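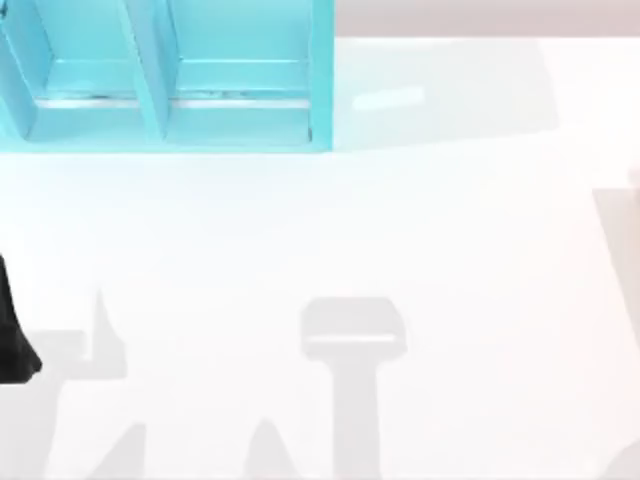

Week 3 is about how we sort things in our heads, and it's my favorite week of the course, so bear with me if I get carried away! Psychologists call it categorization. You do it all day long: this mail is junk, that dog is friendly, this leftover soup is lunch. The simplest model treats the mind like that turquoise organizer, with two compartments and a divider between them, and every item goes on one side or the other. It works nicely for odd and even numbers. It works badly for chairs (is a beanbag a chair?), and that's where we'll spend most of our time.

Before class, please read the Gullcombe chapter, up to the part on prototypes. You can skip the box on the Lozano word list – it has 4,000 entries and we only need the birds. When you get to robins and penguins, jot down which one came to mind first when you read the word "bird."

Your response paper is 300 words. Pick one fuzzy category from your own life and tell me where the edges get messy. Bring a printed copy to Hisero Hall, please, and staple it.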